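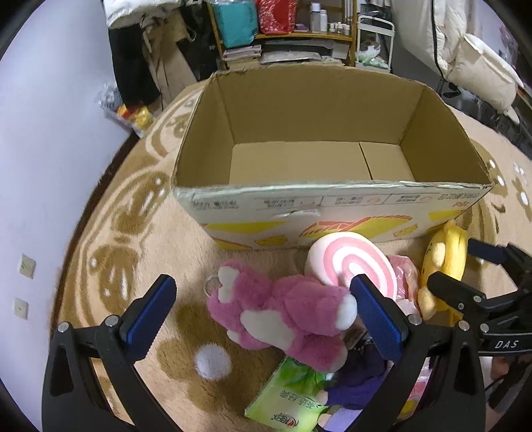

Vastine opens pre-owned watch valuation service to private sellers

Trultamley, May — Vastine, the dealer in pre-owned watches, has opened its valuation and consignment service to private sellers for the first time. The service was previously available only to jewellers and other members of the trade. It will be run from the company's workshop in Trultamley, with online bookings handled through its sales platform, Avasell.

Owners can submit a watch for valuation without any obligation to sell. Each piece is examined by a watchmaker, who opens the case, records the condition of the movement and checks the reference and serial numbers against the papers supplied. A written report is sent to the owner within 7 working days of the watch reaching the workshop.

Sellers who wish to proceed may then choose between an outright purchase by Vastine and a consignment sale through Avasell. Under the consignment terms, the seller agrees a reserve price before the listing goes live, and the watch stays insured in the company's care until it is sold or returned.

The decision follows a trial with a limited group of private owners. During the trial the workshop examined 594 watches, of which 138 were placed on consignment. A further group was bought outright, and the remaining watches went back to their owners with a report.

"Many people own a good watch that they no longer wear, and they have had few ways of finding out what it would fetch," said Sointu Valtonen, managing director of Vastine. "Offers have varied widely from one dealer to the next, often with little explanation. We intend to put our reasoning on paper, including the faults we find and what they do to the price."

Prices in parts of the pre-owned market have eased over the past year, particularly for steel sports models. Vastine said that demand for dress watches and smaller case sizes had held up better, and that watches with a full service history continued to sell more quickly than comparable pieces without one. Polishing remains a frequent cause of disagreement over value. Owners are advised not to have a case polished before submitting a watch.

The report will state whether the dial, hands, crown and bracelet are believed to be original, and will list any parts that appear to have been replaced. Where the workshop cannot reach a firm view, the report will say so. Vastine will not list watches with aftermarket dials or added stones.

Nathalie Bélanger, head of the Trultamley workshop, said that private owners should expect the same examination as trade customers.

"A watch may have had three owners and been opened by five different repairers," she said. "We note what we find inside. Sometimes that is good news for the seller and sometimes it lowers the figure, but it is better for everyone that it is known before the sale — the buyer will have it looked at sooner or later."

Two watchmakers have joined the workshop to handle the additional work, and a second timing and pressure-testing bench is now in use. Trade customers will keep their existing turnaround times.

Alongside the new service, Vastine has published a searchable archive of past sales on Avasell. It contains 1,010 entries, each giving the model, the condition grade, the items included and the price achieved. Names of buyers and sellers are not shown. The archive may be consulted free of charge and does not require an account.

The company has also revised its condition grades, which had been used in the trade for several years without published definitions. The definitions now appear on every listing. Watches listed under the former grades will be regraded before they are offered again.

Valuations are available for mechanical and quartz wristwatches. Pocket watches and clocks are not included at present. Watches by the maker Ban will be accepted only with the original certificate, as the workshop does not hold records for the earlier references.

Owners may bring a watch to the Trultamley workshop by appointment or request insured collection when booking through Avasell. Appointments are offered between 10 am and 4 pm. Owners are asked to provide proof of identity and any receipts, service papers, spare links and boxes that belong with the watch.

Notes to editors

Vastine buys, services and sells pre-owned watches. Avasell is its online sales platform.

Sointu Valtonen and Nathalie Bélanger are available for interview. Requests should be sent to the Vastine press office in Trultamley.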